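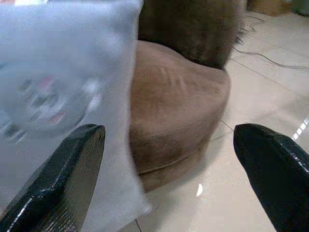 Home | Projects | Reports | Contact

Restville Soft Goods Handling: Progress Report, March

This report covers the fourth month of the grant. The work is on schedule. Spending is under plan because the second set of gripper fingers has not been ordered yet.

The Koppel returns room takes back used household textiles and small furniture. Before the project, staff did all the bending and lifting of loose cloth items from seats and floors. The two-arm robot now does a share of this during the morning shift. We planned 900 pickups for the period and logged 754 that needed no help from a person. Most of the others were items that folded under the fingers or slid off the seat cushion.

Furry and long-pile goods remain the hardest. The arms tend to push them along, and loose fibers get into the finger joints. We now clean the joints at the end of each shift, which takes 10 minutes and was not in the original plan.

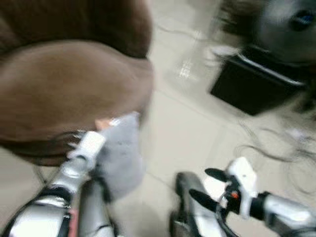
Left arm at a piece of gray fabric beside a brown furry item. The right gripper is open.

Changes for staff

Four people work in the room. No hours have been cut, and the agreement with Droravetti says none will be during the grant. Two of the four have moved from picking up to checking and sorting, and they trade places at midday. Efren Saludo, the shift lead, keeps the fault log and decides when the robot is stopped. He reports less kneeling and more standing. One sorter has asked for a stool and a floor mat, and both are on order.

Staff also told us that waiting for the arms to finish is tiring in its own way. We changed the task order so that a person can work at the other end of the room during a pickup.

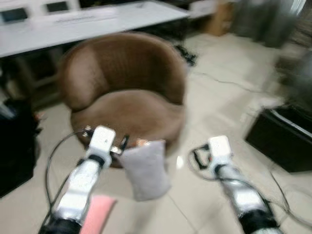

Gray cloth item held in the left gripper in front of the tub chair.

Next period

- Order and test the softer fingers
- Train two more people to clear faults
- Move cables away from the walking route
- Repeat the staff survey, with a question on noise

We are not asking for a change to the budget. The cleaning time will come out of the testing hours.

Comments (3)

rt_hollis: Is the joint cleaning paid time?

Efren Saludo: Yes, it is inside the shift.

marnie: We handle similar goods at our Asia site and had the same trouble with long pile. Would like to see the fault log if it can be shared.

Contact the project office | © Droravetti | Back to top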